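12 July 2024

Igwe sim package, trial notes, second week. Written up by Gyu-bin. Seung-woo and Jong-dae please add to the bottom of the shared copy, not in the middle like last time.

**Why we have it**

Prilgate is offering us the Igwe tabletop simulation package on a trial license. It comes with a gripper model, a set of scenes, an episode recorder and a scripting layer. Ro-un wants a yes or no on buying it before the trial key runs out. The other option is staying with the scene builder we've patched together since May, which costs nothing except Seung-woo's afternoons.

**Install**

Went onto the tall workstation without trouble. The second machine needed a newer graphics driver and I lost the morning to that. The installer puts its scene assets in the user's home folder and there's no setting to move them. I made a link to the data drive and it has held up so far. Asked Pichit at Prilgate whether the asset path will become a setting. He says it's on their list but wouldn't give a release.

License check happens at startup only. Pulled the network cable after launch and kept working, no complaints from the program. Started it again with the cable out and it refused. That matters for the back bench, where the network is poor.

**Runs**

I used the stock reach-and-grasp script with their default controller and changed only the seed. 248 episodes queued overnight. 200 finished and saved properly. The other 48 stopped with the same message from the recorder, "buffer not released," and left partial files behind. The partial files have a normal-looking header, so our loader picks them up and then falls over halfway through. I added a check on the episode length field before loading.

The failures are bunched together. Once one episode goes bad, the ones after it go bad until the process is restarted. Jong-dae thinks it's a memory problem in the recorder and I agree, but neither of us has shown it. Running in batches of 24 with a restart between batches has given no failures since. It's slower, and we shouldn't have to do it with a paid product.

Sent Pichit the log and seed 441, which was the first bad one. Running 441 alone in a fresh process works fine. That fits the memory idea.

**Wrist view**

Default view is mounted on the wrist and looks out past the fingers. Things I noted:

- The gripper body takes up a band along the bottom of the picture. Anything low between the fingers gets partly hidden by it. You can change the mount offset in the config file but not in the scene editor.
- The square pads on the fingers are light gray on very dark fingers, so they're easy to pick out. Jong-dae's pad tracker worked on them with no retuning.
- Lighting is flat. Our bench has a strong lamp on one side, and anything trained only on the default lighting will not have seen that. There's a light randomizer in the package but the manual gives it half a page.
- Surface textures are decent. The wood has faint grain, and the stone has enough blotches in it to give a feature matcher something to hold on to. The plain white and blue-gray surfaces give it almost nothing. Matches drop off whenever those fill a large part of the view.

I tried moving the mount back in the config. More of the object between the fingers comes into view, but then the fingers look small and the pad tracker starts to lose them. Left it at the default for now. Seung-woo wants to try tilting it instead.

**Scripting**

Better than I expected. A scene can be loaded, changed and saved from a short script, and the names of things in the script match the names in the editor. Seung-woo ported our shelf task in a day. Two problems:

1. Gripper width is given in meters when you read it and as a fraction of full opening when you set it. Both are called `width`. We wrote a small wrapper.
2. Reset doesn't clear contact data from the previous episode. The first step of a new episode can report a touch that belongs to the old one. Dropping the first step gets around it.

Reported both. The first is "as designed," according to Pichit. The second has a ticket.

**Contact behavior**

Only a quick look. With the default settings, objects creep a little between the pads during a long hold. Halving the time step mostly stops it and close to doubles the run time. Our own builder has the same trouble and we never fixed it there either, so I'm not counting this against them.

I haven't compared against the real gripper. The force sensor is still at Soltasholm for calibration. When it's back, Jong-dae will do the squeeze test with the foam blocks and we'll run the same thing in the package.

**Compared with the Grunier kit**

Ro-un asked for this. We only had the Grunier demo, which has one scene and no recorder, so it isn't a fair comparison. From what I could try:

- Grunier starts faster and the editor is easier to find your way around in.
- Igwe has the better scripting, by a good margin.
- Grunier wants a constant network connection. On the back bench it dropped out twice while I was reading the help pages.
- Support is hard to judge for Grunier. Sent one question through their form and have had no answer yet. Pichit usually answers the same day, even when the answer is no.

**Where I am on it**

I'd buy one seat if they fix the recorder, and hold off on the second until we've seen the foam block results. Without the recorder fix I'd ask for the trial to be extended. Ro-un, the quote is in the trial folder. It lists yearly support as a separate line and I'd like to know if that can be left off the first year.

**To do**

- Seung-woo: tilt test on the wrist mount, write down the offset he ends up with
- Jong-dae: chase Soltasholm about the sensor
- Me: rerun the full queue when the patched recorder arrives, same seeds, no restarts
- Me: try the light randomizer with something close to our lamp
- Clear the partial files off the data drive. Keep the one from 441 until Pichit says he's done with it.

Wrist view at the default mount is below. The gray bar is the gripper body, covering the lower part of the white rounded object between the fingers.
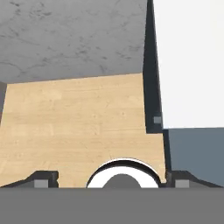 *Igwe trial, stock wrist view, mount offset unchanged. GH*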